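Riltar Debt Planner: A Review for Households Managing Repayment

Published 5 Dec 2025
Grutby Consumer Finance Desk

Riltar is a subscription budgeting service intended for people who are repaying several unsecured debts at once. It is offered by Jotville, a software firm that also produces bookkeeping tools for small businesses. The Grutby Consumer Finance Desk tested the service over a period beginning in June, using a set of sample household accounts prepared by our staff. This review covers setup, the repayment calculator, the monthly reports, pricing, and customer support.

Grutby received no payment for this review. The subscription used in testing was purchased at the standard price.

What the service does

Riltar does not lend money, negotiate with creditors, or consolidate balances. It is a planning tool. The user enters each debt, along with the interest rate, the minimum payment, and the due date. The service then produces a payment schedule and updates it as payments are recorded. Readers who need someone to contact creditors on their behalf should speak with a nonprofit credit counselor before paying for software of any kind.

The planner accepts credit cards, store cards, personal loans, medical bills on a payment plan, and money owed to family members. Mortgages and federal student loans may be entered as fixed monthly expenses but are left out of the repayment schedule. Our reviewers considered this a reasonable limit, although the sign-up page should state it more clearly.

Setup

New users may link their bank accounts or enter all figures by hand. We tested both methods. Linking was quick for checking accounts and less dependable for store cards, two of which had to be entered manually after the connection failed. Manual entry is slower but gave us fewer errors to correct later. The form asks for the annual percentage rate on purchases and has a separate field for promotional rates, including the date on which the promotion ends. Many competing tools omit that field, and the omission can make a schedule look far better than it is.

Our main sample household carried 3958 dollars across three credit cards and one medical bill. Entering these accounts, along with rent, utilities, groceries, and transportation, took a single sitting. The instructions are written in plain language, and most terms are explained beside the field where they appear. The exception is "available surplus," a phrase used throughout the program and defined only in the help pages. It means the income left after fixed expenses, average variable spending, and a small reserve chosen by the user. 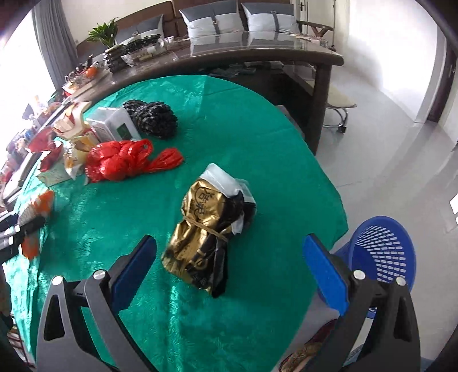

The reserve deserves attention. By default it is set to zero, so that every spare dollar is directed to debt. A household following that schedule would have nothing set aside for a car repair or a dental bill, and would likely return to a credit card when one arrived. We recommend that users change the setting before generating a first schedule. Jotville told us that a higher default is under consideration - no date was given.

The repayment calculator

The calculator is the strongest part of the service. It compares two common approaches: paying the highest interest rate first, and paying the smallest balance first. Results are shown next to each other, with total interest and the expected final payment date for each.

For our main sample household, with a monthly payment held constant, the calculator projected full repayment in 16 months under both approaches. Paying the highest rate first saved 141 dollars in interest. We checked the schedules against our own spreadsheet and found no differences beyond rounding to the nearest cent.

A third option allows the user to put debts in any order. This is useful when one creditor has threatened legal action or when a debt to a relative is causing strain at home. The program displays the added cost of the chosen order but does not try to talk the user out of it.

Two weaknesses should be noted. First, the calculator assumes that card interest rates will not change. Most credit cards carry variable rates, and a schedule built in June may be out of date by winter unless the user returns to edit each account. Second, late fees are ignored unless entered as a new charge. When we recorded a missed payment, the program moved the final payment date but left the balance untouched by any fee.

Monthly reports

Subscribers receive a report on the first of each month. It lists payments made, interest charged, the remaining balance on each account, and the amount due in the coming month. Reports can be downloaded and printed, and the printed version is clear enough to take to a counseling appointment.

The report also contains a section titled "Opportunities." In our tests this section suggested reducing restaurant spending for a sample household that had recorded none. It also recommended a Jotville savings product on two occasions. The recommendation was labeled as promotional, but the label was set in small type, and we believe product offers should be kept out of a document concerned with debt.

Privacy

Linked accounts are read-only, and the service cannot move money. The privacy notice states that spending data may be used to improve Jotville products. Users can decline this in the account settings, where the choice appears under "Communications." We did not find it there until the second month of testing. An account may be closed online without a telephone call, and we received written confirmation that our records had been deleted.

Price

The annual plan costs 153 dollars, payable in advance. There is no monthly plan. For a household with a larger total debt or several high-rate cards, the interest saved through an orderly schedule may exceed the fee. For our main sample household it would not have done so: the fee was 12 dollars more than the difference between the two repayment approaches. The same comparison can be made without charge using a spreadsheet and some patience.

A partial refund is available during the first year, calculated on unused full months. The plan renews automatically, and the renewal reminder is sent by email only.

Support

We sent several written questions to customer support. The replies were courteous and generally accurate. One reply, concerning the treatment of a promotional rate, contradicted the help pages; a corrected answer followed the next day. Telephone support is not offered.

Comparison with Munro

Readers may also be considering Munro, a simpler planner that we have tested previously. Munro has no bank linking and no monthly report, and its calculator handles only one repayment order at a time. It does allow for changes in interest rates, and its reserve setting must be completed before a schedule is shown. Households with two or three debts will find it sufficient. Those with more accounts, or with promotional rates ending on different dates, will be better served by Riltar.

Assessment

Riltar is accurate in its arithmetic and careful in its handling of promotional rates. The zero reserve, the product offers in the monthly report, and the lack of a monthly payment option count against it. We recommend the service with reservations for households repaying four or more debts at differing rates, provided that the annual fee can be met without borrowing. We do not recommend it for anyone who is already behind on rent, utilities, or minimum payments - in those circumstances, free counseling should come first.

This review is general information and is not financial or legal advice. Prices and features were checked before publication and may change.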